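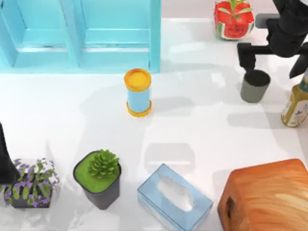 About Merareo

Updated June | By the Merareo office
Filed under: Company, Packaging, Transit testing

Merareo tests packaging for household goods. Manufacturers and importers send us a packed product, we subject it to the handling it would receive between a warehouse and a front door, and we report on the condition of the carton, the inner packing and the product. We also redesign packs that fail, if the client asks for it. We do not make or sell cartons.

The company works from a single site at Haworth. The ground floor holds the drop tester, the compression frame, the vibration table and the conditioning room. Reporting and pack design are on the floor above. Goods are received at the rear entrance until 4 pm.

What we test

Most of our work is on small furniture, kitchenware, ceramics, lamps and garden pots sold by post. These products share two difficulties. They are often sent one to a carton, so they do not have the support of neighbouring units on a pallet, and they are often awkward in shape, which leaves voids that the inner packing has to fill. A pack that performs well on a full pallet can fail when the same carton travels alone.

Flat-packed items are tested in the sales carton with all fittings in place. Loose fittings are a frequent source of surface damage, and a bag of screws should never be left out of a test sample to save time. Assembled items are tested assembled.

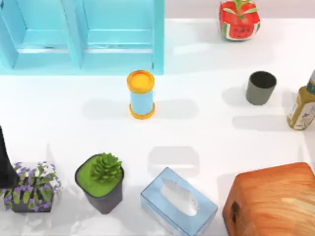
Light blue shelf unit and watermelon-patterned planter on a white tabletop.

How a test runs

Each carton is weighed, measured and given a sample number on arrival. It is then held in the conditioning room overnight at a set temperature and humidity. Corrugated board loses strength as it takes up moisture, and results from unconditioned cartons cannot be compared with one another.

The standard sequence is vibration, compression, then drops. Drops are made on to a steel plate, beginning with the weakest corner and continuing through the edges and all 6 faces. Drop height depends on packed weight. Clients may ask for a different order or a greater height, and the change is recorded on the first page of the report.

After the last drop the carton is opened by a technician who has not seen the sequence run. The product is examined under even white light and graded as follows:

Grade 0: no change
Grade 1: marks to the inner packing only
Grade 2: marks to the product that would not prevent sale
Grade 3: damage that would prevent sale or use

A grade 3 result on any sample fails the pack. Grade 2 results are passed back to the client for a decision, as tolerance for light marking varies a good deal from one product range to another.

Painted and high-gloss surfaces need particular attention. Under vibration, plain board will dull a gloss finish even where no impact has occurred, and the fault can be missed if the panel is viewed square on.
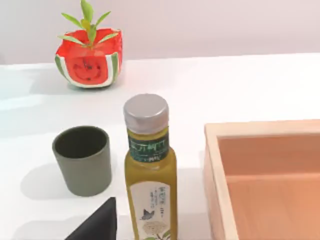

We therefore inspect gloss panels at a low angle as well, and wipe them with a dry cloth first so that board dust is not recorded as abrasion. Where abrasion is confirmed, the usual remedy is a thin tissue or foam interleaf. Adding more board on the outside of the pack will not correct it.

Equipment and records

The compression frame was installed when we moved to Haworth and is rated to 2,000 kg. The vibration table was replaced more recently. Both are calibrated by an outside contractor, and the current certificates are copied into every report.

Test data is held in Ukix, our own records system. It stores the load curve, the drop log, the conditioning record and the grading sheet against the sample number. Clients have read access to their own records and can download them at any time. Load curves are supplied as plain tables so that they can be opened without special software.

Pack design

Redesign work is carried out under the name Ulunau. It is charged separately and is kept apart from testing: a designer who has worked on a pack does not grade it. A typical redesign begins with the failed sample, and the first aim is to correct the fault using the board grade and carton size the client already buys. Changes to carton size affect pallet layout and carriage costs, and we propose them only when the existing size cannot be made to work.
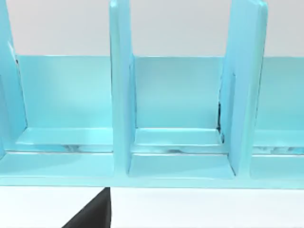
Close view of a light blue shelf organiser.

Staff and working with us

Merareo employs 29 people across testing, design, goods-in and the office. New technicians spend their first months on receiving and conditioning before they move to the test floor.

To request a quotation, send the packed weight, the outer dimensions of the carton and a short note of how the product is delivered. Please supply three identical packed samples for a standard test. Tested goods are kept until the client has accepted the report, then returned or recycled as instructed. Site visits are held on Tuesday mornings by arrangement, and safety footwear is required on the ground floor.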